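Wednesday
Tumaini Simiyu

Indigo vat, second try

The vat is alive! Opened the lid this morning and found the coppery skin on top and clear yellow-green liquor underneath, which we never once got from the Bendodau powder. Fed it a spoon of fructose last night, stirred slowly along the wall of the pot and left it alone.

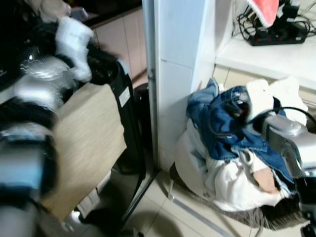 Does the cloth need a mordant first?
Indigo holds without one, so scouring and a good soak are enough.

Weighed the pot with the lid on: 2,885 g last night, 2,827 g this morning. I'll put cling film under the lid and see if that slows the loss. First strip of cotton came out green and turned blue in the air while I stood there grinning at it. Second dip went darker, third darker again – I could do this all day.
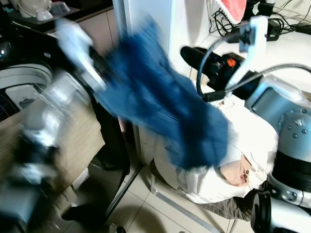

Dark blue cloth and a white garment, by the kitchen counter.

Kept going to eight dips on the Kosley linen. It takes color slower than the cotton but much more evenly, and the selvage has a lovely thin pale line I want to keep. Rinse water ran blue longer than I'd like. Shorter dips next time, longer airing.

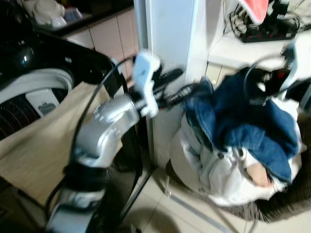

Bakilana Workshop / Dye & Fiber Group

Lime is nearly finished, please order. The old jar has gone lumpy and I don't trust it. Also the long stirring stick has a split near the end and snags thread.

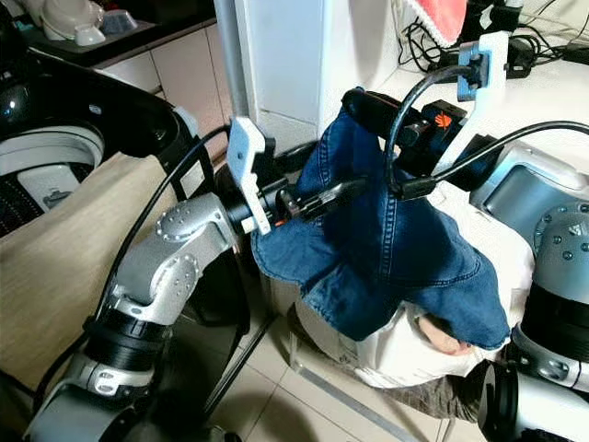
Added by Nyokabi Lukumay

Looked in after lunch. Tumaini's strips are gorgeous, the third one especially. I cut 18 more from the same cotton and soaked them for tomorrow. The vat smelled a bit flat to me, so I gave it a little lime and warmed it up – let it rest until the bloom comes back before anybody dips.

Recent entries
Scouring cotton, soda ash or soap
Madder on Prollevness wool
First indigo vat (the bad one)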